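Intro to Visual Composition
Handout 3: Empty space, and what to do with it
March 21, 2022

Okay, so last time we got a bit stuck on the word "background" and I promised I'd come back to it. I use it too loosely, I know. For this course, background means whatever your eye treats as the stuff behind the thing. It can be a wall, a lawn, a sky, plain paper. If your eye decides to look at it for its own sake, it has stopped being background, and that can happen without you changing anything on the page!

Helmi asked after class whether empty space has to be white. Nope. Any even color will do the job, and I'm very fond of the dull ones. A muted olive-gray is lovely to work with (try it before you make a face). White tends to glare next to dark shapes and then you're fighting it all afternoon.

The other thing I want you to get used to is leaving more room than feels comfortable. Most first layouts I see are packed to the margins. People get nervous around a big quiet area and drop a little something into it, usually a caption or a second logo, and then the main shape has to compete. 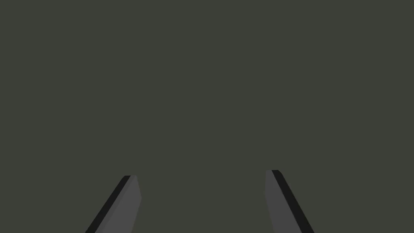
Weight and where it sits

Visual weight is just how hard something pulls at your eye. Dark is heavier than light, big is heavier than small, and busy texture is heavier than smooth. Those three will get you through most of the term. A small, dark, rough patch can balance a huge pale one, and I'd like you to prove that to yourself with cut paper before you read another word about it.

Position matters too. Something pushed up into a corner feels tense, and tilted things feel like they're about to move. Bernice Nartey's poster for the Gramura concert series (it's in the course folder) puts one slanted block of near-black high on the left and leaves the rest alone. I've had it on my wall for years and I still look at it over coffee. Hendrik hates it, by the way, and he's welcome to come and say why in the next session.

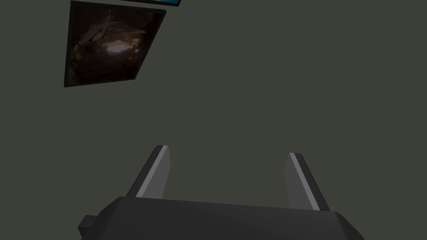

Edges are where I'd spend your time after that. When a shape comes close to the edge of the page without touching it, you get a thin strip that nags at you. Either give it real breathing room or let it run right off. Heikki Suominen calls the thin strip "the itch," and I've stolen that from him and will keep using it, so write it down.

Also, a border changes the weight of what's inside it. A thin black line around a pale drawing pulls it together nicely. Around a very dark picture the same line almost melts in, so you may want a lighter mount, or no line at all. Try both and squint.

For next time

Cut one dark shape and one light shape out of any paper you have. Old magazines are fine. Lay them on a plain sheet and find a spot where they balance, then move only the dark one until it feels wrong. Sketch both versions, small, in pencil. Please don't hand me anything glued down, I want to be able to push the pieces around with you.

Reading is the Sidby packet, up to page 83. Skip the part on printing inks unless you're curious (Oona is, so ask her!). The paper cutters in the studio are shared with the evening group, so put the blades back in the drawer when you're done.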